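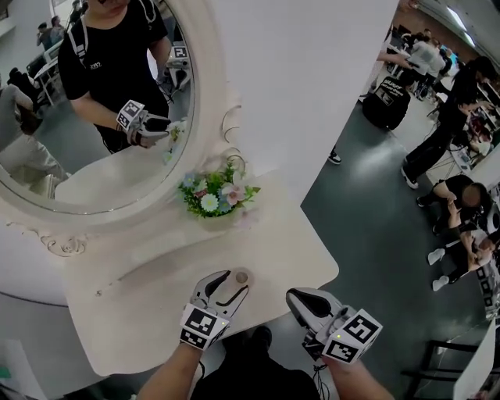

Marker cube drops out near a mirror - filter or move the camera?
posted by skel_rig

Comparing two hand-held grippers, a Stunik and a Utover, both with a marker cube at the base. Task is picking up a small knob or cap from a vanity table. The Stunik tracks fine. The Utover pose jumps by 155 mm for 4 frames or so whenever I work close to the glass. Same tracker, 30 fps on both. Is this a gripper problem or a setup problem?
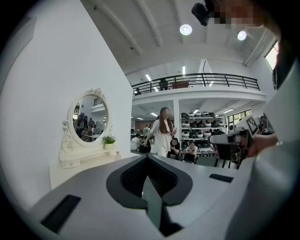

View from the gripper camera, second gripper at right.

tallgrass
Setup. The detector is picking up the cube's reflection. A mirrored square tag has the wrong handedness and should fail the ID check, but with a small dictionary and loose error correction some get through as a different ID. Set error correction to zero and drop any ID that isn't on your cubes. Then reject any pose that moves more than 10 mm between frames - check that limit against your fastest real motion first. Swap the two grippers left to right and rerun before you blame the Utover.

benchlog
had this on a MacLeod arm, covered the mirror, fine after

skel_rig
Swapped sides. The jump stayed on the side nearer the glass, so it's not the gripper. Error correction is at zero now, Skelberg controller logs to follow.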